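Vorach: crash inputs from small file parsers

README and data card, all in one file, because I kept updating one and forgetting the other.

Hi! Vorach is a collection of files that make programs fall over. I fuzz small open parsers (fonts, calendars, chat exports, odd little image formats), and whenever one crashes I keep the input, the stack trace and the build settings. There are 360 crashes in this release, each in its own folder. If you're working on crash triage or deduplication, or you just want something nasty to throw at your own parser, help yourself.

Everything was produced with Zumska, my fuzzing harness, which lives in its own repository. You don't need it to use the data. You do need it if you want to re-run the campaigns from the original seeds, and in that case please read its README first and not this one (I get a lot of mail about that). 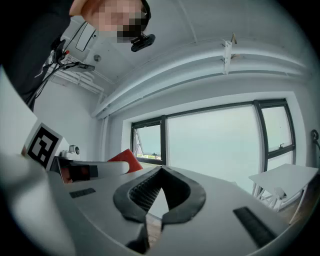

Fallach, 27th April

Release notes first, as usual. The big change is that I relabeled every crash in the Lu calendar parser. The old labels came straight from hashing the top of the stack trace, and that split what was plainly the same bug into a whole family of "different" bugs depending on which helper function got inlined. Xiuying Ye went through the lot with me over a couple of evenings and we merged them by hand. If you trained anything on the earlier labels, your numbers are going to move. Sorry! I think they'll move in a good direction, but do check.

I also dropped the crashes that only showed up under one very old compiler. They're still in the history if you miss them.

What's in a folder

input.bin is the file that causes the crash, exactly as the fuzzer saved it.
min.bin is the same thing after minimization. Sometimes it's identical to input.bin, when the minimizer couldn't shave anything off.
trace.txt is the sanitizer output, with my home directory stripped out of the paths.
build.json has the compiler, the flags and the commit of the target.
label.json has the bug ID, the bug class and who assigned it (a person or the script).

The bug ID is the field most people want. Two folders with the same bug ID are the same underlying mistake in the code, as far as we can tell. Bug class is much coarser: heap overflow, use after free, null dereference, hang and so on. Please don't treat bug class as a severity rating. I've seen a slide where somebody did, and it made me want to lie down.

How the crashes were made

Each target was built with address and undefined behavior sanitizers, then fuzzed until it stopped finding new coverage or until I needed the machine back for something else. Anything that ran longer than 30 seconds on a single input was filed as a hang. That cutoff is generous on purpose, as my build box is slow and I didn't want to fill the set with inputs that merely take a while.

Seeds were either files I wrote myself or files from the targets' own test suites, under the same licenses. No user documents went in. I was pretty strict on this one (calendar files and chat exports are full of people's lives), so if you spot anything in an input that looks like a real name or address, it's most likely a coincidence of mutated bytes, but tell me and I'll pull it the same day.

Labels and how far to trust them

Hand labels are good. Script labels are okay. There are 40 folders where Xiuying and I disagreed and never settled it, and those have "disputed": true in label.json along with both opinions. Leave them out for a clean benchmark, or keep them in if you're interested in where people get stuck. I think they're the best part of the whole set, but I would say that.

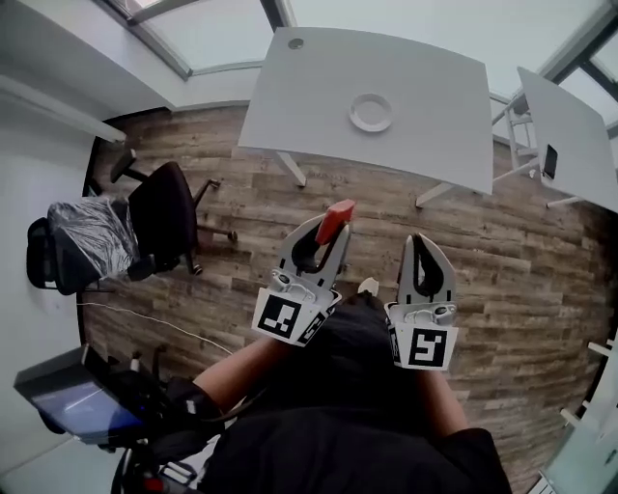

Drita Đorđević wrote in to say that the disputed folders shouldn't be counted in the headline total at all: a crash without an agreed bug ID can't be scored, so every paper that uses the full set will quietly handle them its own way and the results won't line up. She'd prefer a separate archive with its own version number.

I went back and forth on it. For now they stay where they are, but there's a file called settled.txt at the top level that lists only the agreed folders, and I'd ask you to say in your write-up which list you used. If that turns out to be a mess in practice I'll split the archive in July.

Things that will bite you

The Lu inputs need the time zone set to UTC or some of them won't reproduce.

One chat export crash only reproduces if you cap memory hard. The limit is in build.json under "notes", which you'd never think to look at, so I'm mentioning it.

Your antivirus may grab a few of the image files. They aren't malware, they're just badly broken, and scanners have parsers too. Unpack somewhere it won't panic.

Don't open the inputs by double-clicking. I know, I know. I've done it.

Disclosure

Every bug in this release was reported to the maintainers and either fixed or marked as won't fix before I published the input. The status is in disclosure.csv. If you find a folder that still crashes a current build of its target, please email me before posting it anywhere!

License and contributions

Labels and scripts are under MIT, inputs follow the license of whatever seed they came from (see build.json). New crashes are welcome as pull requests, minimized if you can manage it. Keep each input under 50 KB and include the exact commit you built from. I can't merge "latest", and I will ask.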